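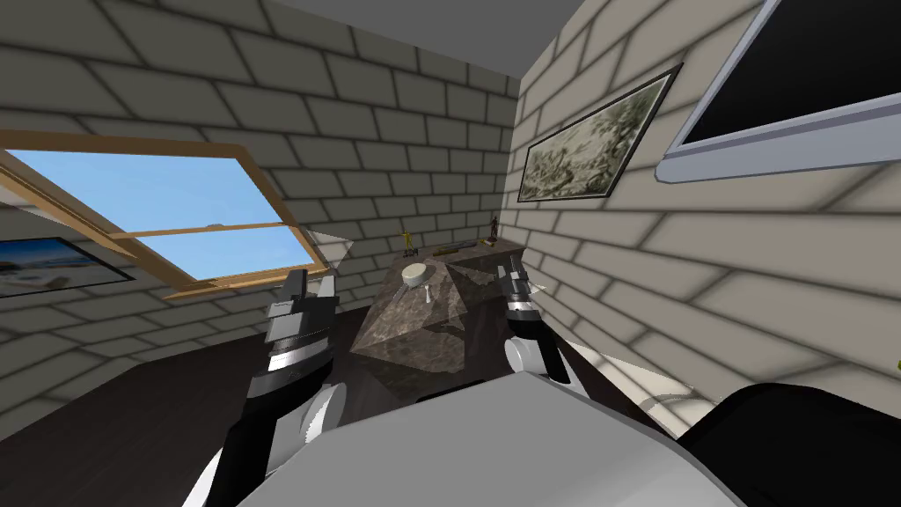
Writing Rules Before Writing Code: Good Practice for Two-Arm Tabletop Tasks in Simulation

Project report, summer robotics group
Danica Říha, Fabian Oberholzer and Ewan Tuhiwai
Advisor: Hideaki Hoshino
Friday, August 6, 2021

1. What we set out to do

Our group spent the summer on a question that sounded dull in the first meeting and became our favorite part of the year: what rules should a student team follow when it records robot runs in a simulator? Everyone in our lab had their own habits. One person reset the room after each run, another left things where they fell. Some people wrote down failures and some deleted them. When we tried to compare results from two teams in July, we couldn't do it. The numbers were fine, but they didn't mean the same thing.

So we wrote a rule set. We named it Ellery, and it has 9 rules on one printed page. Then we tested it by making ourselves live with it for 600 recorded runs.

2. The task

We picked table setting and clearing because it is easy to explain and surprisingly hard to do well. The robot has two arms and stands at a stone-topped table in a small tiled room with a skylight. On the table there is a white bowl and a silver spoon, with a few small things farther back by the wall, such as the little yellow figurine. We like this room a lot! The back wall and the right wall meet close to the table, and that corner makes careless arm motion expensive. Our most argued-over rules came from it.

3. The rules that mattered most

Start pose. Every run starts with both arms clear of the tabletop, fingers open. A run that starts with a gripper already at the table edge is marked as a practice run and kept in a separate folder.

Wall clearance. The operator sets a minimum distance from walls and from anything hanging on them before the session and does not change it halfway through. Fabian wanted one fixed value for all rooms. Ewan wanted it to depend on the arm. We went with Ewan's version after a long evening of replaying collisions, and Fabian has been very gracious about it.

One arm moves near the bowl at a time. The other arm waits outside a marked zone. This slowed us down at first, but the replays became so much easier to read that we'd never go back.

Bystander objects count. If a run moves something that isn't part of the task, the run is a failure, even when the spoon ends up exactly where it should. This was Danica's rule and it changed our results more than any other.

Keep failures. A failed run gets a short reason in plain words. "Bad grasp" is not enough. "Left fingers closed above the spoon handle" is what we want.

4. What happened

The first session under the new rules was a mess, and we mean that fondly. We kept stopping to look things up. By the second week we hardly needed the page. All told we wrote 1505 log notes, and reading back through them was the most fun we had, partly because you can watch us getting better at saying what went wrong.

Only 2 rules had to be rewritten. The start pose rule first said "arms at rest," and each of us had a different idea of rest. The bystander rule didn't say how far an object had to move, so now it does: any change you can see in the replay with the camera at its normal zoom.

5. Limits

We used a single room and a single robot. Physics in a simulator is forgiving in odd places, and we don't claim a real spoon would behave the same way. Aigars Jankauskaitė from the other section tried Ellery on a drawer task and found the bowl zone rule made no sense there, so the next version will talk about a "shared work area" and let each team mark its own.

6. Next steps

We want to try the rules in a second room with more space behind the table, and to have a team that has never met us use the page cold. If you'd like to be that team, talk to Danica. The page, the log template and the full set of notes are in the lab's shared folder under Ellery.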